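Threads > Workshop notes > Kerubo Makori

Reading time: 2 min

We use cookies to remember your settings. Accept or manage.

Kerubo Makori
Apr 17, 2020

1/ A few notes on cutting mats, after Hamisi Muli asked why his straight cuts drift. Most of the drift comes from the mat and the ruler. The blade is rarely at fault.

2/ The printed grid is ink on the surface. It can be slightly off square with the edge of the mat. Check it with a steel square before you trust it for anything longer than a hand.

3/ I measured a Florden mat against a steel rule last March. Over 33 inches the grid was short by almost 4 hundredths. Fine for paper. For book board, it shows at the spine.

4/ Heat is the main enemy. A mat left on a radiator or in a parked car will curl, and the curl rarely comes out completely. Store flat. Hanging from one corner stretches the hole.

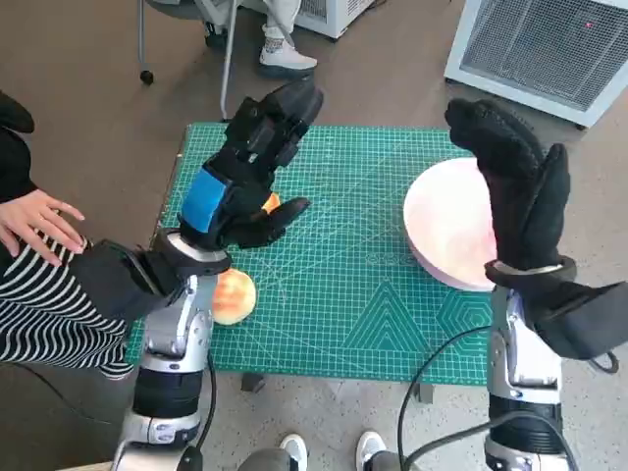
Green mat, fine white grid, small orange fruit.

5/ Color: green is easy on the eyes under a desk lamp, and white lines read well on it. Black mats hide pencil marks. I keep a clear one for the light table and use it twice a year.

6/ Cleaning: lukewarm water, a drop of dish soap, soft cloth. No solvents. Lint in old cuts will catch a fresh blade and pull it sideways, so lift it with a white eraser.

7/ Rotate the mat a quarter turn every few weeks. Mine logged 346 long cuts before a groove along one line started steering the knife.

8/ Hamisi uses a Rundent ruler with a cork back. Cork compresses under pressure and the edge creeps. Thin rubber holds better. Next thread: blade angles.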